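Racing Slow: A Morning With the Woman Behind the Fiddale Turtle Count

Sep 28, 2019

The road into Fiddale runs right along the edge of the marsh, and if you take it early enough in the day you will see her truck pulled over by the culvert with both doors open. She has been watching the box turtles and painted turtles here for 11 years. She asked me to leave her name out of this ("people will call me about their pet tortoise, and I don't know a thing about pet tortoises") and I was happy to agree, because she then talked for two hours straight and I loved every bit of it.

It started with a turtle in the road, naturally. She was driving home from the Hongate side with a trunk full of groceries, stopped, carried it across, and found another one 20 feet further on. "I had ice cream in the back. I lost the ice cream. By the time I got home I had moved four of them and I was covered in mud and I was so happy!"

The next spring she went back with a notebook. She learned to tell the older animals apart by the chips and scratches on their shells, and she draws each one in pencil, front and back, on index cards. The cards live in shoe boxes in her hallway. There are 800 of them now, and she let me flip through a whole box. Some of the early drawings look like potatoes. The later ones are gorgeous.

"You have to look at the edge plates," she told me, pulling out a card from the first year. "Everybody looks at the top, the pretty part. But the edge is where life happens to them. A mower, a raccoon, a bad winter. I can find an old friend by one notch."

I asked which one was the oldest friend and she didn't even have to think. It's a female box turtle who crosses near the Bodavar farm every June to lay her eggs in the same bank of sandy dirt. The farm leaves that strip alone until the fall now, which took a few seasons of friendly nagging and a lot of zucchini bread.

We talked about the turtles that show up in stories, too, and she has strong feelings on that. She can't stand the one about the hare. "It makes them sound stubborn. They're not stubborn, they know where they're going! If you pick one up and turn it around, it just turns back again. So you always, always carry it the way it was headed."

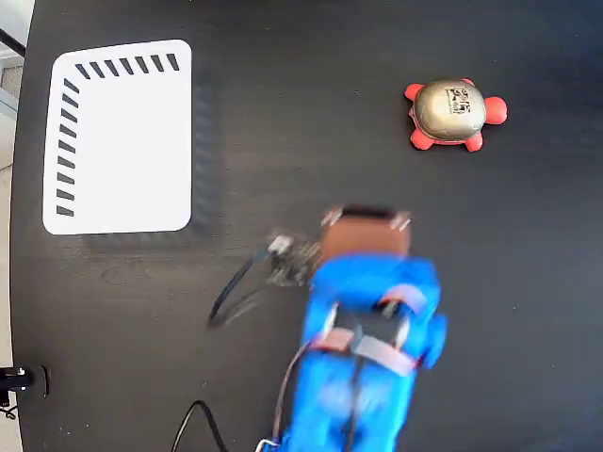 Simanjuntak sees it a little differently and thinks the carrying should be kept for roads with real traffic, since on the quiet lanes a turtle will do fine if drivers just wait a minute. The two of them have argued this one over coffee for years.

"Oh, we'll never settle it," she said, laughing. "I wait when I can. But I've seen how people come around that bend."

What she would really like is a tunnel. The culvert by the marsh is too steep on one side, and the water in it runs too fast after rain. A wider, flatter pipe with a bit of low fence leading up to it would do the trick, she says, and she has the drawings (pencil, of course). The county people have been out to look at it. She baked for them as well.

By December the marsh is quiet and the turtles are tucked away in the mud or under the leaves. I figured that was her time off. Not a chance. She spends the winter going back through the shoe boxes and matching cards, looking for animals she may have drawn as strangers two or three times over. Last winter she found a male she had met in her second year and not recognized since. She called her sister at ten at night to tell her.

"She said, is everyone all right? I said, he's wonderful, he's put on weight."

If you live near a wet spot and want to start something like this, her advice is to get a notebook, leave the turtles where they live, and keep the exact spots to yourself, as there are people who would come and take them. And drive slowly in June, after a warm rain especially. She'll be out there by the culvert in the orange vest.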